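**Asunto: Re: [series-clásicas] Reparto de Stougaard, segunda temporada**

Hola a todos:

Contesto a lo de los episodios que faltan en la ficha. 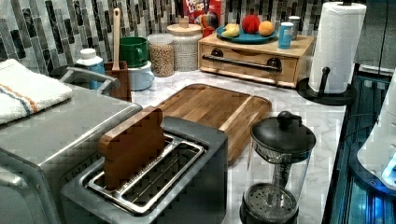

El actor que hacía de hermano mayor sale en 20 de los 22 capítulos. En los otros dos solo se oye su voz por teléfono, y por eso algunas guías se los cuentan y otras no.

> ¿Alguien sabe si siguió actuando después de Stougaard? En la guía de Anelex aparece como productor y no le ponen ningún papel posterior.

Sí, siguió. Hizo 5 capítulos de Gareck, en un papel de abogado, y luego pasó a la producción con Ceneck. La guía de Anelex mezcla las dos etapas y le quita Gareck entera. Ya les escribí en agosto y sigue igual.

Del dinero que cobraba por capítulo no tengo fuente. La cifra que circula por ahí viene de una web que no cita nada, yo no la pondría.

Si alguien conserva los créditos finales del capítulo 20, que me los pase y corrijo la ficha.

Saludos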